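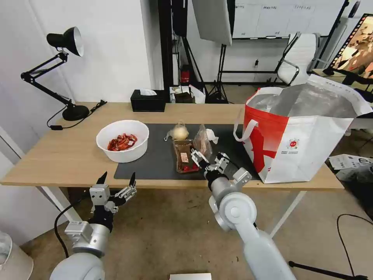

Section 4. Getting the Desk Ready for a Practice Run

Welcome back! By now your team should have both arms bolted down and talking to the Trament controller (if they aren't, go back to Section 3 and take your time with it). This part covers the grocery sorting task, which most Allelcombe club teams pick for their first season, and it's a friendly one to learn on.

1. Lay the black mat in the middle of the desk and smooth out the corners. The grippers catch on a curled edge more often than you'd think!

2. Set out your grocery items. A bowl of dried chilies, an onion and a clear container or two will give you a good mix of shapes. Keep everything within 300 mm of the center of the mat for now – you can spread things out once the team feels confident.

3. Stand the shopping bag at the side of the desk with its top wide open.

4. Turn on the desk lamp and swing the shade until the glare on the clear plastic is as soft as you can get it. This takes some fiddling, and it's worth doing again if you practice late on a Friday.

5. Follow each arm cable by hand from the arm down to the floor and make sure it has slack.

Caution: Keep hands, sleeves and long hair away from the desk whenever the arms are powered. One student should stay beside the stop button for the whole run and do nothing else.

6. Open both grippers fully from the Jatument menu, then set the closing force to level 2. Thin plastic dents easily, and onions bruise.

7. Run the task at slow speed first, all the way through, and write down where each arm hesitates.

Note: If the screen shows code 704, the controller has lost track of one gripper. Power down, wait for the light on the controller to go out, and start again from step 5.

Save your log before you leave. The Halás storage card holds nearly 1000 runs, so there's no need to delete the messy ones.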